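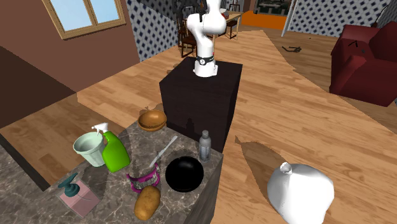
Why does a marble counter lose its shine where lemon juice has been left on it?

Marble is mostly calcite, and calcite dissolves in acid. The juice eats away a very thin layer of the polished surface and leaves a dull spot called an etch.

Chapter 8
Stone Surfaces in the Home

Before You Read

Terms to know: slab, block, vein, etch, stain, sealer, honed finish, polished finish, seam, template, fabricator

After working through this chapter you should be able to:
Name the main kinds of natural stone used for counters and floors.
Tell an etch from a stain.
Read a slab for veining and weak spots before it is cut.
Work out the weight of a finished counter and decide whether the cabinets below can carry it.
Choose a finish that suits the way a room will be used.

8.1 From the Quarry to the Kitchen

Stone is one of the oldest building materials, and for most of its history it was used close to where it was dug. It was too heavy to move far. A town near a slate quarry had slate roofs and slate floors, and a town near limestone had limestone steps. Canals and railroads changed this a little. Large ships and diamond-tipped saws changed it a great deal. Today a slab in a showroom may have crossed an ocean twice, once as a block on its way to be sawn and again as a polished sheet on its way to be sold.

The work begins with the block. Quarry workers look for a section of rock with few cracks and cut it free with a wire saw, a long loop of steel cable set with small diamond beads. Water runs over the cable the whole time to cool it and carry off the dust. The freed block is tipped onto a bed of loose rubble so that it does not shatter, and then it is trimmed square.

Each block is given a number, and the number stays with every slab cut from it. At the Vastora quarry, a season's work came to 257 numbered blocks. Almost a third were later set aside for tile, because hidden cracks made them unsafe to saw into full slabs. This is a normal part of the trade. Tile needs only small sound pieces, while a counter needs one long sound piece, and the price of slab stone reflects the difference.

At the sawmill the block is cut into slabs much as a loaf is sliced. The slabs are kept in order. Two neighbors, opened like the pages of a book and laid side by side, show veins that mirror each other across the joint. This is called book matching. It looks best on stone with strong veining, and it has to be planned early, since the second slab must be polished on the opposite face from the first.

Most counter slabs are cut to one of two thicknesses, three quarters of an inch or one and a quarter inches. The thinner slab is lighter and cheaper. It often needs a layer of plywood under it, and a strip of the same stone is glued along the front edge to make it look thicker. The heavier slab can usually be set straight on the cabinets.

8.2 Four Common Stones

Marble. Marble starts as limestone. Heat and pressure deep underground cause the calcite in it to form new crystals that lock tightly together. Pure marble is white. Grays, greens, browns and blacks come from clay, iron, carbon and other matter that was present in the limestone. Veins may be bands of these same impurities that were squeezed and folded, or they may be old cracks that filled with minerals. Marble is soft for a counter stone. A steel knife will scratch it, and common kitchen acids will etch it.

Granite. Granite forms when molten rock cools slowly below ground. It is made mainly of feldspar and quartz, both harder than ordinary steel, and kitchen acids have little effect on either one. Its pattern is usually speckled. Be careful with the name, however. Stone yards use the word granite for nearly any hard, dark or speckled stone, including several that a geologist would call something else.

Quartzite. Quartzite was once sandstone. It can look so much like marble that even experienced buyers are fooled, yet it is much harder and does not etch. A simple check is to draw the edge of the stone across a piece of glass. Quartzite will scratch the glass, and marble will not. Do not confuse quartzite with engineered quartz, a factory product made of crushed stone and resin, which is covered in Chapter 9.

Soapstone. Soapstone contains a great deal of talc and feels smooth, almost greasy, to the hand. It scratches easily, but the scratches can be sanded out at home. It is dense and does not take up liquid, and acids do not mark it. School laboratories used it for bench tops for many years for this reason.

8.3 Etches and Stains

Homeowners tend to call every mark on a counter a stain. The fabricator needs to be more exact, because the two kinds of damage have different causes and different cures.

A stain is color inside the stone. All stone has tiny pores, and a liquid such as oil, coffee or red wine can soak into them. The surface stays smooth, but a patch of it turns darker. Stains are drawn out with a poultice, a paste spread over the mark and left to dry slowly under plastic. As the paste dries it pulls the liquid back up.

An etch is damage to the surface itself. Nothing has soaked in. The acid has taken away some of the polish, and the spot looks dull or pale when light falls across it at an angle. A poultice does nothing for an etch. The surface must be polished again, by hand with a fine powder if the mark is light, or with a machine and a set of pads if it is deep.

Sealers are often misunderstood on this point. A sealer goes into the pores and slows down staining. It does not put a coat of armor over the stone. A sealed marble counter will etch as quickly as an unsealed one.

Case: The Edden Bakery

The owner of a small bakery in Edden wanted white marble for both the pastry bench and the front counter. Zhiqiang Feng, the fabricator who took the job, agreed to the first and argued against the second. Pastry work suits marble well. The stone feels cool, and butter and flour do not etch it. The front counter would hold the coffee station, along with a tray of cut lemons for tea.

The owner looked at samples for a week and settled on a honed finish for the front counter. A honed surface is smooth but has no shine, and light etches are much harder to see on it. Feng left a polished sample and a honed sample on the coffee station from Monday's opening until Friday, and both were wiped down only at closing time. The polished piece showed rings from across the room. The honed piece had to be tilted toward the window before the marks could be found.

The pastry bench raised a separate question. The finished top weighed 421 pounds, and the old pine base had been built for a wooden one. Feng had a steel frame made by a local shop, Baumgart, and set the stone on that.

8.4 Estimating Weight

Marble weighs in the range of 160 to 170 pounds per cubic foot, and granite is similar or slightly heavier. For counters it is easier to work by the square foot. A slab one and a quarter inches thick comes to nearly 18 pounds per square foot if the higher figure is used. The thinner slab comes to a little under 11.

To find the weight of a top, multiply its length by its depth in feet, then multiply by the weight per square foot. Leave the sink opening in your first estimate. The piece may be carried before the opening is cut, and the people lifting it need the larger number.

Ordinary base cabinets in good condition will carry a stone top if they are level and fastened to each other and to the wall. Problems come from open spans, such as the gap above a dishwasher, and from overhangs. As a working rule in this book, any overhang deeper than 6 inches on the thinner slab gets a bracket. The Novance tables in Appendix C list bracket spacing for deeper overhangs, including seating bars – use them in place of guesswork when you come to the exercises on islands.

Section 8.5 takes up templates, the full-size patterns from which the shop cuts. Have a tape measure, a framing square and a sheet of stiff cardboard ready before you begin it.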